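Progress report to the Alva Fund, April
Prepared by Sowmya Poduval

The Drirura reading scheme has now posted 500 book parcels. Grornent's bid promised that home reading would rise within a term. I can't find proof of that. We got 89 reply cards back, most from families who already used the library. 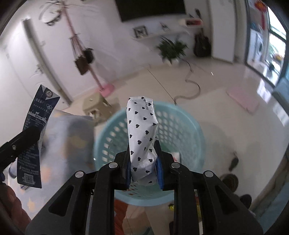

Should the Alva Fund pay for a second round?
Only if Grornent agrees to ring the homes that never replied.

Ravindran Bhat has the postage figures.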